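How a Robot Learns From Examples
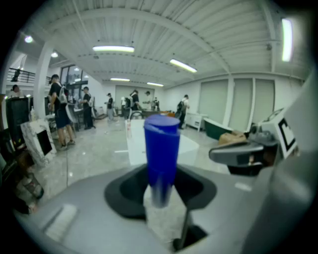
A hand-held gripper with a blue cup-like piece in its mount. The black square pattern on the white block is a marker.

A robot arm does not know how to pick up a cup. It has motors, and it can move those motors to any position it is told. Someone or something has to tell it which positions to use, and in what order.

One way is to write out every step as a computer program. Move forward this far. Close the fingers this much. Lift. This works well when the cup is always in the same spot. If the cup is moved a little to the left, the robot closes its fingers on air.

Another way is to show the robot many examples and let a computer look for the pattern in them. A computer program that does this is called a learning system. The examples are called training data.

What is an example?

For this kind of robot, one example is a recording of a person doing a job once, from start to finish. Picking up a cup and setting it on a plate is one example. Doing it again is a second example. Engineers often call each recording a demonstration, or demo.

A demo has two parts that are stored together:

What was seen. A camera records video while the person works.

What was done. The position of the tool, and how far its fingers were open, are worked out for each moment of the video.

The two parts must line up in time. If the video shows the fingers touching the cup, the numbers for that same moment must be the numbers for touching the cup. When the two are out of step, the system learns to close its fingers too early or too late.

Why use a hand-held gripper?

A gripper is the part of a robot that grabs things. Most have two fingers that open and close. A hand-held gripper has fingers like a robot's, but a person carries it and squeezes it to make the fingers move. No robot arm is attached.

A person's hand has five fingers and a palm. It can roll a pencil or hold three grapes at once. A robot with two stiff fingers cannot copy those movements. When a person works with the gripper, every movement is one that two fingers can make, so the recording is easier for the robot to use.

It is also easier to carry. A robot arm can be heavy and may need to be bolted to a table. A hand-held tool can go to a kitchen, a classroom or a workshop.

What is the marker for?

The black square pattern is called a fiducial marker. "Fiducial" (say fih-DOO-shul) means something used as a fixed point for measuring. A computer can find this kind of pattern quickly in a video picture. It knows the real size of the square. If the square looks small, it is far from the camera. If it looks slanted, it is turned. From this the computer can calculate where the marked part is.

How many examples are needed?

It depends on the job. Suppose a team wants a robot to put a cup on a plate. The team records 30 demos, all with the same cup in the same place. The system will probably learn to reach for that one place. It has had no chance to find out that cups can be anywhere else.

Now suppose the team records 1001 demos and changes something between them: the cup, the table, the lighting, the starting position of the gripper. This set takes much longer to collect, but it gives the system a better chance with a cup it has never met. The changes are called variety.

Repeating one example 99 times adds very little. The system has already seen it.

What happens to bad examples?

Some recordings cannot be used. The person may drop the object. A sleeve may cover the camera. The marker may be hidden, so that the position cannot be calculated. These recordings are checked and usually taken out.

A dropped cup that is picked up again is sometimes kept. It shows the system how to fix a mistake, and robots make mistakes too.

Try it yourself

You will need a pair of kitchen tongs, a plastic cup, a plate and a friend.

1. Put the cup on a table. Pick it up with the tongs and set it on the plate.
2. Ask your friend to write down each movement you make, in order. "Reach forward, close, lift, move right, lower, open."
3. Put the cup back in the same place. Close your eyes and follow the list as your friend reads it aloud.
4. Move the cup to a new place and follow the same list again.
5. Record 6 demos with the cup in a different place each time. Compare the lists. Which steps stay the same? Which ones change?

The steps that change depend on where the cup is. A learning system has to use the camera picture to work those out.

Words to know

Demo: a recording of a job done once.
Fiducial marker: a printed pattern used for measuring position.
Gripper: the grabbing part of a robot.
Training data: all the examples given to a learning system.
Variety: differences between the examples.

Written by Alby Ormsby. Checked by Stojan Nikolaidis. Page last updated 1/2/21.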